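Gratwood opens the Lorum test network to everyone

I've been itching to share this one! As of this April, anybody can run a node on Lorum, our public ledger for small payments between devices. We kept the closed round to 186 nodes while we fixed the way the network picks validators, and I'm really happy with where it landed (even if the old code gave me a few gray hairs).

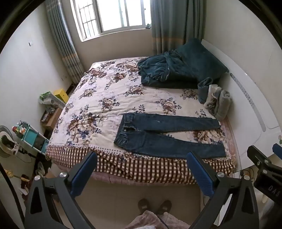
A floral quilt over a gingham bed skirt.

So what's new? Version 2 of the wallet, Doltileo, is ready to download, and it talks to Lorum right out of the box. You can stake test tokens, vote on changes and move funds over the Dewan bridge, all from one screen. The first 500 people to keep a node up through the end of the month get a spot in the next round, where we'll be pushing the network to 2,000 transactions a second.

Test tokens have no cash value, so please don't buy them from anyone!
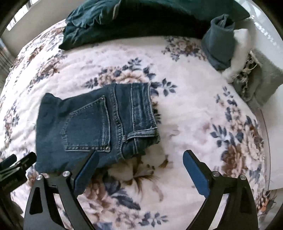 Dewan wrote to us that its bridge will stay on test funds until an outside audit of the contracts is finished, and that it would like node runners to report stuck transfers with the transfer ID included.

Setup guides are on the Gratwood site, and our chat channel is open from 9 a.m. Come say hi.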